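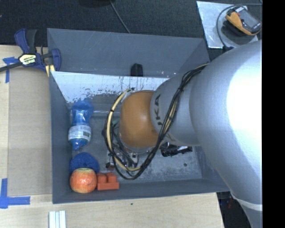 The sorting arm over its gray bin at the Hamholm Open Bench, with a bottle, a ball, an apple-like fruit and a toy block in the front compartment.

The Hamholm Open Bench is a yearly public demonstration of robot picking held at the Lauritsen workshop in Hamholm, a short drive from Ullville. It takes place on 2nd September and admits visitors without charge, although the parking field does charge, and is by most accounts the better organized of the two operations. The event is best known for its central attraction, in which a large industrial arm picks up small household things and puts them down again a short distance away.

Background

The Open Bench grew out of a private showing put on one January for buyers from Jolora, a packaging firm that was looking for a way to handle mixed goods. Tatsuya Kuroda, then the workshop's lead engineer, had prepared a talk of 270 slides. The power to the projector failed before the fourth, and the guests were taken to the bench instead, where they stayed until the building closed. Jolora placed no order. Its staff did ask whether they could come back with their families, and the first public day followed later the same year. The slides have not been shown since, though Kuroda is understood to have kept them up to date.

The demonstration

The arm works over a gray rectangular bin set on a wooden tabletop. A divider splits the bin into a front and a rear compartment, and the usual task is to move each item from one to the other. Cables and a pale yellow hose run along the outside of the arm to the gripper, with enough slack to let the wrist turn. A bar clamp sits near the rear left edge of the bin, and blue tape marks positions on the tabletop beside it.

The items are chosen to be awkward in different ways. A bottle can roll and has a smooth surface; a textured ball is easier to hold and harder to put down. Fruit varies in shape, and toy building blocks have studs that catch on things. Items are often left touching one another in a corner, where the walls of the bin leave little space for the fingers. Regular visitors regard the corner as the real contest and tend to drift away when something is placed in the open.

Each run lasts 20 minutes, with a break for questions. The most common question, according to the workshop's own notes, is whether the arm could be used to load a dishwasher. The official reply is that it could, given a larger kitchen.

Attendance

The first public day drew 469 people. The record is 2,177, set in a year when heavy rain closed the Ullville flower show and sent its visitors up the road in search of a roof. Many of them still had plants under their arms, and a request to have the robot pick up a begonia was put to the staff several times and refused each time. The begonia question remains open.

Reception

Local opinion has been warm on the whole. Dwynwen Bowen, who reviewed the event for a Hamholm newsletter, called it "the slowest thing I have ever watched standing up" and gave it four stars out of five. She returned the next year and raised the score to five, noting that a bench had been provided – the sort one sits on. The workshop has since quoted the second review on its posters and left out the first.

See also
Bin picking
Industrial robot
Ullville flower show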